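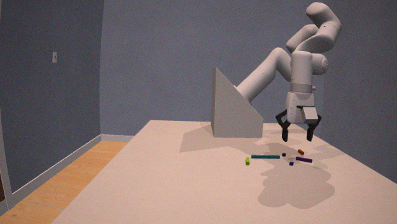 Figure 7. Arm stopped above the sorting pieces, gripper open. Simulator view.

7. When the arm stops above the pieces and won't go down

Sooner or later your Midine cell will do this. The arm travels to the cluster, opens its fingers, points them at the table with every sign of purpose, and stays there. The status line reads HOLD 432. The simulator and the real arm share the same controller, so you can meet this fault in either one. Meet it in the simulator first if you have the choice.

HOLD 432 means the controller has a target it doesn't trust. Most of the time the cause is a table height that disagrees with the one saved in the task file. The arm would sooner hover than drive its fingertips into the tabletop, and we ask you to respect its feelings on this point.

CAUTION: A held arm is still powered. It can move the moment the hold is cleared, and it will not clear its throat first. On a real cell, press the stop button before any part of you goes over the table.

7.1 Clearing the hold

1. Leave the pieces where they are. Tidying them now changes what the planner sees and gives you a second fault to enjoy along with the first.

2. Press Pause in the Sunar panel. On a real cell, press the stop button as well and wait for the amber light.

3. Save the log. Choose File, then Save Fault Log. The log holds the last 3000 entries and overwrites the oldest, so a long lunch at this step can cost you the useful part.

4. Open the log and find the last line that starts with TARGET. Compare its Z value with Table Height on the Cell page.

5. If the two values disagree, go to 7.2. If they agree, go to 7.3.

6. If there is no TARGET line at all, the planner never chose a piece. Reload the task file and run it once more from the home position. A second failure goes to support (7.4).

Note: Pressing Resume over and over does nothing except add lines to the log. We have received logs made up almost entirely of these.

7.2 Correcting the table height

1. With the cell paused, choose Jog and raise the arm straight up until the fingers are well clear of the pieces. Use the slow setting. The fast setting is for people who have already read this section and regretted it.

2. Send the arm home.

3. On the Cell page, choose Measure Table and follow the prompts. On a real cell, clear the tabletop first. In the simulator the pieces may stay.

4. Save the new height to the task file as well as to the cell. These are two separate buttons, and we are aware of how that sounds.

5. Run the task in the simulator at quarter speed. Watch the first descent all the way down, with a finger near Pause.

6. Only when the simulated run finishes, release the stop button on the real cell and repeat at quarter speed.

CAUTION: Never fix a height fault by turning off Surface Guard. The hold will go away. So, in due course, will your fingertips - the Vasseur ones are sold in pairs, and you will need the pair.

7.3 If the heights agree

The planner may be refusing the grasp itself. Small blocks and thin rods placed close together leave little room for open fingers, and the default opening is generous.

1. On the Gripper page, lower Approach Opening by one step.

2. Set Grasp Retries to 13. Higher values are accepted, but by then the arm is only being polite.

3. Run again in the simulator. If the hold comes back, spread the pieces out and reload the layout.

4. If the hold still comes back, restore the original opening before you do anything else. A narrow opening left behind in a task file is very hard to spot the following February.

7.4 Contacting support

Send the fault log, the task file and the software version to the Clesport service desk, marked for Dorian Ferrand. Logs under 1000 lines can be pasted into the form. Attach anything longer as a file.

Please say whether the fault happened on a real arm or in the simulator. "It's stuck" covers both, and the two replies are very different.

Leave the cell paused until you hear back.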